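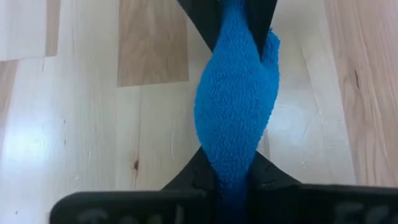

Shakuntala Goel owns 341 washcloths, and she can tell you which ones she regrets. Most of them are terry, most were sent to her by companies hoping for a kind word, and most, she says, did not get one.

"Everybody sells softness," she told me one afternoon in her laundry room. "You touch it in the store and it's a cloud. Then you wash it 4 times and it's a doormat."

Goel spent years buying linens for small hotels before she started writing up her home wash tests. I came to see her because I had my doubts about the whole business. Terry cloth is cotton with loops on it. How much can there be to say?

Quite a bit, by her account, and I believed maybe half of it. The loops are what drink up the water, so longer loops ought to mean a thirstier cloth. Goel says that only holds if the base weave is tight enough to hang on to them. "People look at the fuzz. I turn it over, I pull on it, I look at what's between the loops."

She pulls on everything. She pinches a cloth near one end, gives it a twist, and watches how it fills out in the middle. A cheap one goes flat and stringy, she says. I asked whether that was a real test or just a habit. She thought about it for longer than I expected.

"It's a habit that's been right a lot," she said.

She would not give me a number for "a lot," and I did ask.

Color is where she gets worked up. Bright blues are her sore spot – she has had one bleed over a whole load of pillowcases – and she has no patience for labels that promise the dye will hold. Lanz, a brand she used to buy by the case, put out a blue line that she says came through 85 washes without fading. Had she kept one unwashed to compare it with? She had not. "I know what blue it was," she said.

Fabric softener she calls a scam. It coats the loops, she says, and a coated loop can't take up water. Her neighbor Anju Vashisht, who had come by to return a laundry basket, disagreed from the doorway. "I use Sesetis in every load and my towels dry me just fine."

"They push the water around," Goel said.

"They dry me," said Vashisht, and left.

I tried it at home with two of my own hand towels, one washed with softener and one without. The plain one felt rougher and may have dried my hands a little faster. I wouldn't bet on it. When I called Goel to tell her, she wanted to know how old the towels were, and what I had washed them with, and whether I'd shaken them out before hanging them. I hadn't.

"Well, then," she said.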